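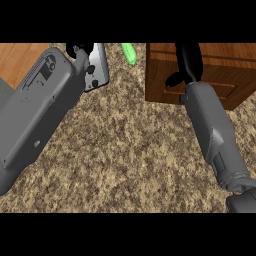 Flumach sells its teleoperation kit on the promise that anyone can teach a robot to tidy up. I gave it 18 evenings. The simulator is the best part - two gray arms, a speckled carpet and a bright green thing lying between the grippers, daring me to get it right. My first 31 demos taught mostly hesitation. The hand controllers track well, though the left one drifts if you sigh near it. Setup took 20 minutes, the manual rather longer. Four stars, one withheld for the wrist strap.

Thenmozhi Menon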